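The Arm That Did Nothing Wrong

On a weekday morning in June a robot arm at the Clulow packing works in Triratstead came down eleven inches farther than it should have and put its gripper through a tote of glass jars. It was an overhead arm, bolted to a beam with the cell underneath it. The nearest person was Mei-kuen Tse, who was on the other side of a light curtain, and she was not hurt. A jar lid hit the safety glass. The line was down for six hours.

I have read the incident report twice. It runs to 38 pages, and the word that comes up most is "unexpected." I think that word is the problem, and I want to say why.

Here are the facts as the report gives them. The arm had been taken off the beam for a bearing change and put back the following day. The people who put it back used a thicker mounting plate than the old one, which had cracked. Somebody entered the new plate's thickness in the setup screen with the sign the wrong way. On an arm that stands on the floor, a taller base puts the tool higher. On an arm that hangs, a thicker plate puts it lower. The setup screen takes either one without comment. That mistake alone would have cost an inch. The rest came from a saved tool length for a gripper the plant had stopped using, which got loaded along with an old backup.

So the arm went exactly where it had been told to go. The controller logged no fault until the gripper met the jars and the motor current jumped. Tien-fu Lo, the maintenance lead at Clulow, told me his crew spent the first hour looking for a broken encoder. They wanted there to be one. A broken part can be ordered.

The company's answer was retraining. Everyone who touches the setup screen has now sat through a half-day class and signed a sheet. I have nothing against the class. But the man who typed the number had already been trained, and he has put back more arms than I have ever seen. He did it at the end of a long shift, from a handwritten note, on a screen that shows six fields in a row and no drawing of the machine. The next tired person will be looking at the same six fields.

What I would like to see made mandatory is dull. After any work on a mount, a tool or a backup, the arm should run its whole program at creeping speed over an empty cell, with a person holding the enabling switch, before one piece of product goes in. At Clulow that would have taken 68 minutes. The shift manager, Jericho Macaraeg, does not dispute the figure. He says that he had 185 pallets due out and that the written procedure called the slow run "recommended." He is right that it did. I blame the word more than I blame him.

The second thing is to run the changed setup in simulation first, using the numbers taken out of the controller and not the ones on the drawing. Plants pay for this software and then use it once, when the cell is being sold to them. Bláthnaid Mac Giolla, who commissions cells for Chu, keeps a model of every hanging arm she looks after and reloads the live settings into it after each service visit. It is tedious work – she said so herself – and it has caught two bad tool lengths for her in the last year. Neither one made it into a report, so neither one gets counted when a manager asks what the simulation is for.

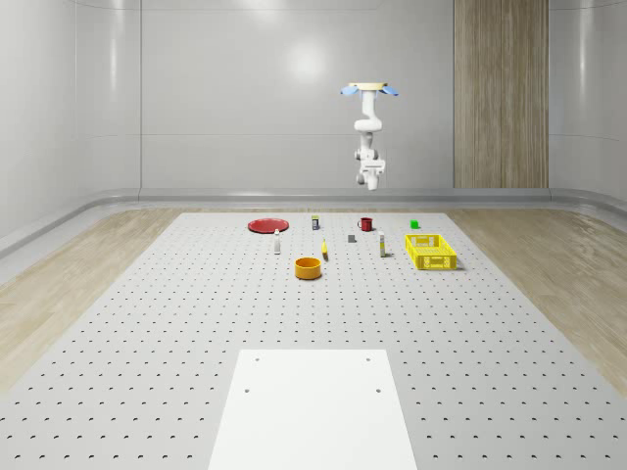

Can a simulation tell you that a hanging arm is safe to run? Only as far as the numbers in it match the real machine, so it will show a wrong tool length loaded from the controller but never a loose bolt or a cracked plate.

That is why I want both checks. The slow run covers the hardware and the simulation covers the arithmetic, and neither should be left to whoever happens to be least busy.

I have heard the objection that this is a lot of fuss over some broken jars. Li-hua Chiang, who runs the Dodham plant for the same owners, put it to me politely and then pointed out that her site has not had a collision since it opened. Her site also has the same setup screen and, until last month, had the same procedure with the same "recommended" in it. She has since changed the word. She tells me the crew grumbled for a week.

Clulow has not changed it. The report lists the slow run as an item for review, with no date beside it, and the arm has been back at full speed since the afternoon of the accident.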